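About Fluvama

Fluvama writes and tests working rules for two-arm robot stations that handle light packaging and small parts.

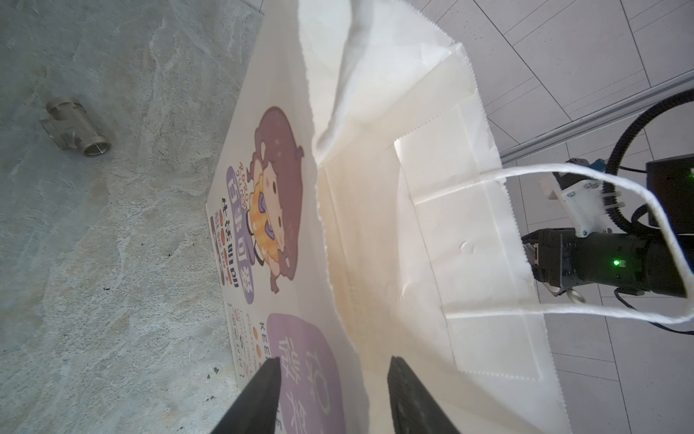
We started in Benddale with 2 benches and a notebook of things that had gone wrong. Today we have 29 member sites. Most are small shops that run a station or two and don't have a safety department of their own.

Our main publication is the Geltau Bench Guide. It covers what an operator should check before a run, how close two arms may work on one item, how to route cables so they stay clear of the jaws, and when to stop. Paper goods get a chapter of their own. A handle can catch on a finger, and thin paper dents under a grip that would be fine for a box.

How we work

A rule goes into the guide after 7 sites have tried it for 30 days each. Sites send in their stop logs every March. If a rule slows people down and doesn't prevent anything, we take it out.

The guide doesn't replace national or international standards. Members still have to do their own risk assessment, and we ask to see it before they join.

Who we are

Merja Seppälä leads the rules group and edits the guide. Site visits are handled by Nwankwo, our inspection partner, which also trains new operators.

The current edition is dated 15 June 2024. Members can request printed copies from the Benddale office.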